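Lever handle

A lever handle is a type of door handle which is operated by pushing down on a short arm. The arm turns a small square bar, called the spindle, and the spindle pulls back the latch inside the door. When the hand lets go, a spring brings the arm back to its resting position. Lever handles are used on doors in homes, offices, schools and hospitals, and also on windows and large cabinets.

Parts

The arm is fixed to a plate. In older houses the plate is usually long and covers also the keyhole. In newer houses it is often a small round or square piece, known as a rose, and the keyhole has a separate cover. The spindle passes through the door and joins the two arms, one on each side. Most handles have a spring in the plate, but cheap ones depend only on the spring of the lock. Such handles start to hang down after some years of use - a fault which can be repaired by adding a spring under the rose.

Comparison with the knob

A round knob must be held firmly and turned, and this is difficult for a person with weak or painful hands. A lever can be pushed with the elbow or with the side of the hand. For this reason many building rules prefer levers on public doors. The knob has its own good points: it does not catch on sleeves or bags, and a dog cannot open it so easily.

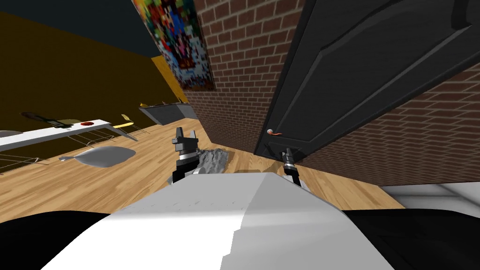

Levers are made left-handed or right-handed, depending on the side where the hinges are. Many modern models can be changed from one to the other by removing a screw. A curved lever usually has to be turned the correct way, while a straight one with the same shape at top and bottom fits both sides.

Materials and finish

Common materials are brass, steel, aluminum, zinc and nylon. Brass becomes darker with time if it has no clear coating, and some owners like this effect. Nylon over a steel core is popular in schools because it does not feel cold and is available in many colors. The Neneck pattern, a plain bent tube from the workshop of Marinho in Killis, was sold in 17 colors and stayed in production for some 50 years. The designer Senga Munro drew two later versions of it, both with a shorter arm.

Care

A loose handle is normally the result of a small screw which has moved back from the spindle. It should be tightened with a hex key, but not too strongly. The latch may be oiled once a year - dry graphite is better for the keyhole, as oil collects dust there.

See also

Door knob
Latch
Mortise lock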